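작은 작업실 재고 정리하는 법: 선반 번호부터 월말 실사까지

부품이나 소모품을 다루는 작업실은 규모가 작아도 금방 물건이 쌓인다. 처음에는 어디에 무엇이 있는지 다 기억하지만, 품목이 백 개를 넘기면 기억만으로는 안 된다. 같은 나사를 두 번 주문하고, 분명히 샀던 접착제를 못 찾아 다시 산다. 이 글에서는 스프레드시트 하나와 라벨 용지만으로 재고를 관리하는 순서를 적는다. 전용 프로그램은 필요 없다.

예로 드는 곳은 Hukstead 작업실이다. 품목 수는 163개이고 두 사람이 함께 쓴다. 표의 틀은 Erasto Minja가 만든 것을 조금 고쳐 쓰고 있다.

준비물

- 스프레드시트 프로그램 (무엇이든 상관없다)
- 라벨 용지와 유성펜
- 뚜껑 없는 플라스틱 상자, 크기는 두 종류까지만
- 빈 종이 몇 장과 집게판

상자 크기를 두 종류로 제한하는 것이 중요하다. 크기가 제각각이면 선반 칸을 옮길 때마다 배치를 새로 짜야 한다. 우리는 Durora의 얕은 상자와 깊은 상자를 쓴다. 한 개에 3,000원이고, 같은 규격을 계속 구할 수 있으면 다른 제품도 괜찮다.

1단계. 자리에 먼저 번호를 붙인다

물건 이름을 적기 전에 자리부터 정한다. 선반마다 알파벳을 하나씩 주고, 칸은 위에서 아래로, 상자는 왼쪽에서 오른쪽으로 번호를 매긴다. B 선반 둘째 칸의 넷째 상자는 B-2-4가 된다. 서랍도 같은 방식으로 한다.

라벨은 상자와 선반 양쪽에 붙인다. 상자에만 붙이면 빼낸 상자를 어디에 돌려놓아야 할지 모르게 된다. 벽에 걸어 두는 공구는 W로 시작하는 번호를 준다.

2단계. 물건을 전부 꺼내 분류한다

한 번에 다 하려고 하지 말고 선반 하나씩 진행한다. 꺼낸 물건은 다음 기준으로 나눈다.

- 매주 쓰는 것
- 한 해에 몇 번 쓰는 것
- 쓸 일이 없는 것
- 무엇인지 모르는 것

마지막 묶음은 따로 상자에 담고 담은 달을 적어 둔다. 예를 들어 '4월 미확인'이라고 쓴다. 3개월 동안 아무도 찾지 않으면 처분한다.

매주 쓰는 것은 허리에서 눈높이 사이에 둔다. 무거운 것은 사용 빈도와 상관없이 맨 아래 칸이다. 액체류는 전기 부품보다 위에 두지 않는다.

3단계. 재고표를 만든다

열은 일곱 개면 충분하다.

품목 번호 / 품목명 / 자리 / 단위 / 현재 수량 / 최소 수량 / 구입처

품목 번호는 의미 없는 일련번호로 한다. 종류나 크기를 번호에 넣으면 처음에는 편해 보이지만, 분류가 바뀔 때 번호까지 다 고쳐야 한다. 품목명은 '볼트 M4 12mm'처럼 큰 분류를 앞에 쓴다. 가나다순으로 정렬했을 때 비슷한 물건이 모인다.

단위는 꼭 적는다. 수량이 5라고만 되어 있으면 다섯 개인지 다섯 봉지인지 알 수 없다. 작은 나사처럼 낱개로 세기 어려운 것은 봉지 단위로 관리하고, 뜯은 봉지는 0.5로 적는다.
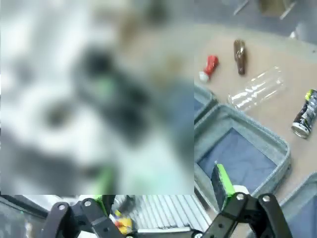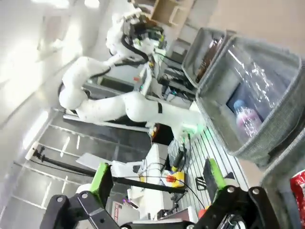 작업 공간. 첫 번째 사진은 상판, 두 번째 사진은 장비 랙이 있는 쪽.

4단계. 최소 수량을 정한다

최소 수량은 주문하고 물건이 도착할 때까지 쓰는 양에 여유분을 더한 값이다. 배송에 일주일이 걸리고 일주일에 두 봉지를 쓴다면, 두 봉지에 한 봉지를 더해 3으로 둔다. 해외에서 주문하는 품목은 여유분을 더 크게 잡는다.

모든 품목에 최소 수량을 정할 필요는 없다. Hukstead에서도 163개 가운데 78개에만 값을 넣었다. 나머지는 떨어져도 작업이 멈추지 않는 것들이라 빈칸으로 두었다.

스프레드시트에서는 조건부 서식을 써서 현재 수량이 최소 수량 이하인 행에 색이 들어오게 한다. 현재 수량이 E열, 최소 수량이 F열이라면 2행 기준 수식은 다음과 같다.

=AND($F2<>"",$E2<=$F2)

앞부분의 조건을 빼먹으면 최소 수량을 비워 둔 행에도 색이 들어올 수 있다.

5단계. 꺼낼 때 기록한다

가장 잘 안 지켜지는 단계다. 컴퓨터를 켜서 표를 고치라고 하면 며칠 못 간다. 선반 옆에 집게판을 걸고, 꺼낸 사람이 품목 번호와 수량만 적는다. 이름과 용도는 적지 않아도 된다. 적을 것이 늘어나면 안 적게 된다.

종이에 적힌 내용은 매주 한 번 표에 옮긴다. 옮긴 줄은 가로줄을 그어 지우고, 종이는 다음 실사까지 버리지 않는다. 수량이 안 맞을 때 되짚어 볼 자료가 된다.

6단계. 월말 실사

한 달에 한 번 실제 수량을 센다. 전부 셀 필요는 없고, 최소 수량을 정해 둔 품목과 그달에 움직임이 있었던 품목만 센다. 나머지는 반년에 한 번이면 된다.

순서는 자리 번호순이 좋다. 표를 자리 열로 정렬해서 출력하되 현재 수량 열은 숨긴다. 숫자가 보이면 대충 보고 맞다고 넘어가기 쉽다. 센 값을 적은 뒤에 표와 비교한다.

차이가 나면 다음을 차례로 확인한다.

- 옆 상자에 섞여 들어가지 않았는지
- 작업대나 공구함에 남아 있지 않은지
- 단위를 잘못 적지 않았는지
- 입고할 때 표에 더하는 것을 잊지 않았는지

그래도 원인을 못 찾으면 실제 수량으로 고치고 비고에 '실사 조정'이라고 쓴다. 같은 품목이 두 달 연속 조정되면 단위를 바꾸거나 자리를 옮겨 본다.

자주 묻는 것

바코드를 쓰는 게 낫지 않나?
품목이 수백 개를 넘고 쓰는 사람이 여럿이면 그렇다. 그 아래에서는 라벨을 인쇄하고 관리하는 시간이 더 든다. 우리도 Zevby 스캐너를 한동안 써 보다가 집게판으로 돌아왔다.

구입처가 여러 곳이면 어떻게 적나?
마지막에 산 곳 하나만 적는다. 가격 비교용 목록은 별도 시트로 만든다. Iordache처럼 최소 주문 금액이 있는 곳은 그 시트에 금액도 함께 적어 두면 주문을 모을 때 편하다.

빌려준 공구는?
재고표에서 빼지 않는다. 자리 열에 빌려 간 사람 이름을 적고, 돌아오면 원래 자리 번호로 되돌린다. 원래 번호는 벽의 라벨에 남아 있다.

표 파일은 실사가 끝날 때마다 사본을 하나 만들어 파일 이름에 해당 월을 붙여 보관한다.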